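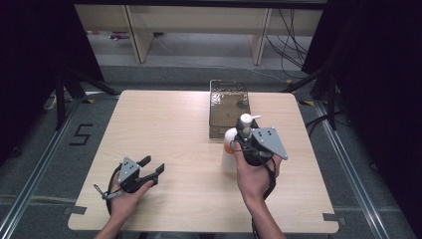
문의 #2404 공방 주문 사이트에서 결제 확인 메일이 두 통씩 나가는 문제

상태: 해결됨
분류: 메일 발송 / 주문 알림

처음 남긴 글

안녕하세요, 핸드워시랑 바디로션을 소량으로 만들어 파는 작은 공방이에요. 쇼핑몰은 Pondard로 돌리고 있고, 메일 발송은 Narnum 플러그인을 붙여서 쓰고 있습니다. 그런데 6월 들어서부터 주문이 들어오면 손님한테 확인 메일이 똑같은 걸로 두 통씩 가요. 처음엔 손님 한 분이 "혹시 두 번 결제된 건가요?" 하고 물어보셔서 알았는데, 카드 내역을 보니까 결제는 한 번만 됐더라고요. 휴, 그건 다행인데 메일 받는 분들은 당연히 놀라시죠 ㅠㅠ

제가 해본 것들 적어둘게요.

브라우저 캐시 지우기. 이건 뭐 해당 없을 것 같았지만 일단 했고요, 변화 없음.

Narnum 플러그인 껐다가 다시 켜기. 껐을 때도 메일이 한 통은 나갔어요! 저는 꺼두면 아예 안 나갈 줄 알았거든요. 다시 켜니까 또 두 통이고요.

테마를 기본 테마로 바꿔보기. 똑같이 두 통. 바꾼 김에 메인 배너가 다 틀어져서 그거 되돌리느라 저녁을 다 썼습니다...

메일 제목은 글자 하나 안 다르고, 보낸 시각만 몇 초 차이 나요. 발신 주소는 둘 다 공방 주소예요.

추가 글 (같은 날 밤 11시쯤)

답변에서 발송 로그를 보라고 하셔서 찾아봤어요. 메뉴가 설정 안쪽에 숨어 있어서 한참 헤맸네요. 로그를 열어보니 Narnum 쪽에는 주문 하나당 발송이 한 건만 찍혀 있어요. 그럼 나머지 한 통은 어디서 가는 거지? 싶어서 받은 메일 원본 헤더를 비교해 봤더니, 한 통은 Narnum을 거쳤고 다른 한 통은 Pondard 기본 메일 서버에서 바로 나갔더라고요. 플러그인을 꺼도 한 통이 갔던 게 이제 이해가 됐어요.

그리고 로그 보다가 하나 더 발견했는데요, 용량 표시에 "최대 3000건까지 보관"이라고 되어 있던데 이게 다 차면 오래된 것부터 지워지는 건가요? 연말에 정산할 때 보려고 남겨두고 싶어서요. 급한 건 아니에요.

추가 글 (다음 날 아침)

찾았습니다!! 주문 알림 설정에 "기본 주문 메일 사용"이라는 체크박스가 있는데 이게 켜져 있었어요. 예전에는 분명히 꺼놨던 건데, 5월 말에 Pondard 업데이트를 한 번 눌렀던 게 생각나더라고요. 그때 초기값으로 돌아간 건지 제가 실수로 누른 건지는 모르겠어요.

체크를 풀고 저장한 다음에 제 개인 메일로 시험 주문을 넣어봤더니 한 통만 왔어요. 혹시나 해서 휴대폰으로도 한 번 더 주문해 봤는데 그것도 한 통. 시험 주문한 로션은 취소 처리했고 재고도 제대로 돌아왔습니다 (예전에 재고가 안 돌아와서 품절로 떠 있던 적이 있어서 이건 꼭 확인해요).

그런데 저장 버튼 누를 때 주의하실 게 하나 있어요. 체크만 풀고 화면을 나가면 저장이 안 돼요. 저도 처음에 그래서 그대로 두 통이 왔고, 다시 들어가 보니 체크가 살아 있더라고요. 맨 아래까지 내려서 저장을 눌러야 하는데 제 노트북 화면에서는 버튼이 채팅 상담 아이콘에 반쯤 가려져 있었어요. 이 아이콘 위치 좀 옮길 수 있으면 좋겠습니다.

비슷한 증상 있는 분들은 메일 원본 헤더부터 보세요. 저는 플러그인만 의심하다가 시간을 꽤 날렸거든요.

로그 보관 건은 따로 문의를 새로 올릴게요. 이 문의는 닫아주셔도 됩니다. 빠르게 봐주셔서 감사해요!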